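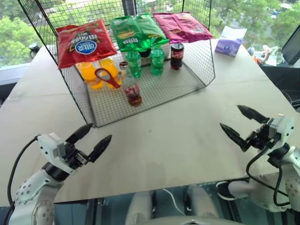
A gripper fault on a two-arm cell usually gets noticed at the worst point in the job, with something already between the fingers. The procedure on this page is the one we use at Joo after a finger pair closes further than it was told to, or stays shut on an open command. It applies to both arms, whatever the task. Start with both grippers open and empty and the front of the table bare, with the rack left where it is at the back. If the snack bags are lying across the top with bottles under them, leave them; you need the space in front, and a bare rack won't tell you about clearance.

The fault was first logged on a Tuesday by Bok-nam Han. The right gripper was commanded to 29 on the Warkik position scale and went to 5. The part it was holding cracked and the arm carried on to the next step as if the grip was good. The controller had kept the force limit from an earlier job – 752, when the job sheet said 500.

Before you touch anything

Press the stop on the pendant and wait for the drive light to go out. The fingers on these units hold their position when the drive drops, so a trapped part stays trapped. Don't pull it. Pulling on a held bottle is how Si-woo Geum cut his thumb in June.

Check the force limit

1. Open the Irnon panel and pick the arm that faulted.
2. Read the stored force limit. Compare it to the job sheet, and write down both.
3. If they differ, type in the job sheet value and save. Saving is a separate button from Apply. Apply only lasts until the next restart.
4. Repeat for the other arm, even if it behaved.

Test with both arms

Two-handed work is the real test. One arm steadies a part while the other pushes or twists against it, and a wrong limit on either side shows up as slipping or crushing.
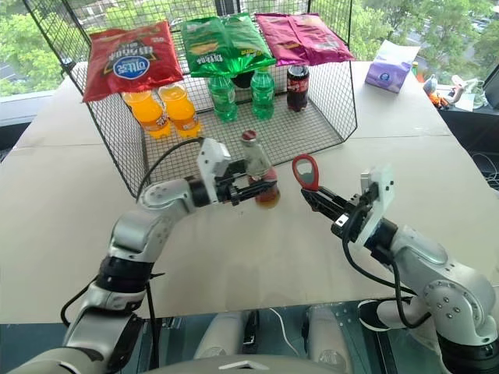

Bottle in the left gripper, opener in the right.

Run the approach at low speed and stop before the opener touches the cap. Look at the finger reading on the holding arm. It should stay the same for a full minute. If it creeps down, go back to step 2. If it creeps up, the finger screws are loose and the arm needs to come out of service.

Test with something soft

Glass can hide a force problem until it breaks. A soft item shows it early. We use a sausage stick, held upright between the fingers, and watch it from the wrist camera.

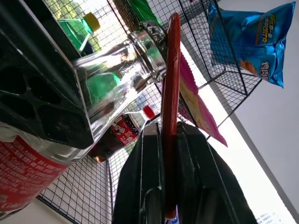

Photo: Yi-chun Tsai / Joo

Hold for a minute, open, and look at the casing on both sides. A light mark is fine. A split means the limit is still too high, or the gripper is closing on position and ignoring force. To tell which, lower the limit by one step and repeat with a new stick. If the mark doesn't change, force mode is off – turn it on under Grip Settings and restart the arm.

Clear anything lying near the fingers before you open them. The wrist view doesn't show what is behind the hand, so have a second person at the table who can reach the stop.

If it comes back

Save the log before you restart, then send it to Joon-young Kong with the two force values. Leave the arm tagged out until he has answered. Restarting first wipes the part of the log he needs.

Related
Reading the Irnon fault log
Replacing finger pads on Warkik grippers
Setting up a wrist camera
Hirnimeo pendant: stop and reset
Cable checks at the wrist joint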